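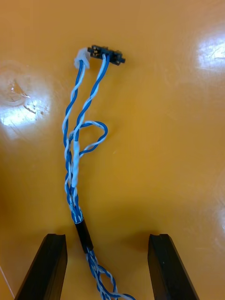
Blue and white wires, twisted in pairs, on an orange-yellow tabletop.

Books > Poetry > Interviews

News Reviews Interviews Archive Contact

I'd been told to bring a sweater, and I'm glad I listened. The Closari office is two rooms over a shoe repair place in Rurnbridge, and even in July the back one is like a cellar (good for the paper, bad for visitors). I had come to talk to the press's editor about the Grernitz ballads, which I've been reading on the bus for most of a month and can't seem to put away.

If you haven't run into them yet, the Grernitz ballads are a batch of verses written down in a small harbor town by a woman who kept an inn. She signed a handful of them and left the rest bare. They're about drowned sailors, bad husbands, the price of candles. One is a complaint against a goat and it goes on for 400 lines!

"I thought the goat would be the first thing to go," the editor told me, pouring tea into a mug with no handle. "I had it crossed out in my plan. Then I read it out loud at home one night and my kids made me start over from the top."

So the goat stayed. Quite a lot did not, though, and I wanted to know how you go about picking. The notebooks hold more than 3000 stanzas, many of them the same stanza tried again with one word changed.

"You get a feel for when she's happy with a line," the editor said. "She stops fiddling. The ink gets neater, too, like she's copying it out for company. I gave those versions the page and put the others in the back, where people who like that sort of thing can have a good time."

I am people who like that sort of thing. The notes run to 200 pages and I read them before the poems, which I confessed, and which got a big laugh.

We talked for a long while about spelling. The innkeeper spelled however she pleased, and the new edition mostly lets her. I'd found that hard going for the first few pages and then stopped noticing. Was there ever a plan to modernize?

"We did a sample both ways," the editor said. "The tidy one looked like a greeting card. Her rhymes depend on how she heard the words, and if you fix the spelling you lose half of them. There's a verse where 'boat' and 'shout' are meant to chime. I had to leave that alone."

The other big fight was over the tunes. Some of the ballads name one at the top, and the Jääskeläinen songbook, an older collection from up the coast, has music for a couple of them. The editor wanted it printed in full and the press worried about the cost. They settled on 2 tunes, set small, at the end of the introduction. I tried one on my sister's piano and it's a mournful little thing – lovely, but I wouldn't play it at a party.

I asked what was coming next and got a groan. There's a box of the innkeeper's letters, it seems, mostly to a cousin and mostly about money.

"They're very rude," the editor said, looking pleased. "I've only read the top layer. I'm going back in on Friday with a better lamp."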